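Setting up two arms at a kitchen counter, part 2: cables and first grasps

Part 1 covered mounting. By now both arms should be bolted down and homed.

Start with the gripper cable. Plug it in at the side of the housing and leave a wide loop before it runs back down the arm. Turn the wrist through its full range by hand with the power off. If the cable pulls tight anywhere, make the loop bigger. Tape down anything loose on the lower sections.

Next, put a woven placemat on the counter. Smooth plastic slides on a bare countertop, and the mat fixed most of my missed grasps. Lidded food containers are good first objects.
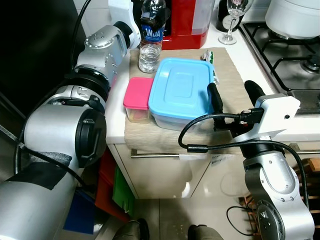 Set the gripper force to 25 percent and the speed to 80 mm per second. Bring the fingers down on either side of the container, close, lift a little and set it back. Do this with one arm until it works every time, then add the second.

Keep the stove off and one hand near the stop button. Tudur Ifans suggested saving the joint positions after each good run, and I now do that in the Omlow script.

Part 3 will cover handing an object from one arm to the other.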